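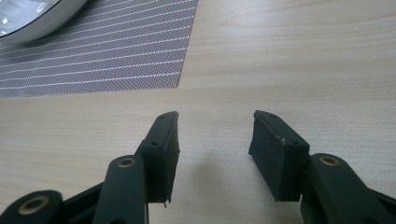
Table, placemat with the silver bowl on it.

11/09/2025
Reading series notebook, picture book side

Went through the school visit material for the Harnholm titles again. The author page for Paweena Saithong still has the old bio on it, the one that says she has written four books. She has seven out and an eighth in proof. I rewrote the first paragraph and left the second alone, because she wrote that herself and likes it.

New first paragraph as it stands:

Paweena Saithong writes picture books and early chapter books about rivers, boats and the people who fix them. She grew up over her aunt's tailoring shop and read whatever the customers left behind. She visits schools in the fall and spring and answers her own mail.

Too short for the catalog, which wants 100 words. Fine for the web page. Ask her if "fix" should be "mend." The British edition has "mend" all the way through and I don't want the two pages arguing with each other.

Proofs of The Ferry at Vullunley came back. Problems so far:

Page 9, the ferryman has his hat on in the text and the art has it on the hook. Text is easier to change. Cut "pulling down his hat."

Page 14, the line break after "and the water" leaves one word alone at the bottom. Read it out loud twice and the pause is wrong. Move "went" up.

Page 22, "Hennessy" is spelled with one s. It is the dog's name and it is right everywhere else.

Back matter, the note on real ferries is too hard for the age. Second sentence has three clauses in it. I tried it on the after-school group in October and they stopped listening at "cable." Rewrite from the start, do not patch.

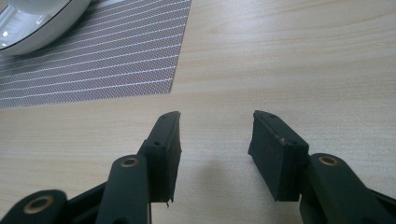

The read-aloud timing is better than it was. Full text took 16 minutes with the October draft, with page turns and the usual questions about the dog. Without the market section it should come down a good bit. I still think the market section is the best writing in the book, but it sits between the storm and the crossing and the little ones lose track of who is on the boat. Paweena is willing to move it ahead of the storm. She does not want it gone. Try it in that spot before saying anything more to her.

Word count of the current text is 2000, and that is long for this list. Huline would take it at that length as an early reader with chapter breaks. Harnholm wants it as a picture book. Those are different books and she needs to pick before the art goes any further. My own vote is early reader. The ferryman talks a lot and he is funny when he talks, and a picture book would have to lose most of that.

Letters. The box from the spring visits is finally sorted, 244 in all, counting the ones that are only drawings. Most ask if the dog is real. A few ask why the ferryman never gets off the boat, and that's a good question the book doesn't answer. Copied three of those out for Paweena. One child wrote a whole new ending where the bridge gets built and the ferry turns into a library. She should see that one first.

Reply card text, draft 2:

Thank you for writing to me. I read your letter at my kitchen table. Hennessy is a real dog, but he was smaller than he is in the book and he was afraid of boats. Keep reading, and write to me again when you have finished something.

"Finished something" could mean a book they read or one they wrote. Left it that way on purpose. If the teachers find it confusing, change it.

To do

Send the page 9, 14 and 22 fixes to the designer in one list.
Catalog bio, long version. Use the tailoring shop, skip the prizes.
Find out which edition the Vullunley branch ordered. The discussion sheet has page numbers from the hardcover and they do not match the paperback after page 30.
Rewrite the ferry note. Short sentences. Say what a cable is before using the word.
Ask about "mend."

Discussion sheet, question 4 is still two questions. Split it or drop the second half.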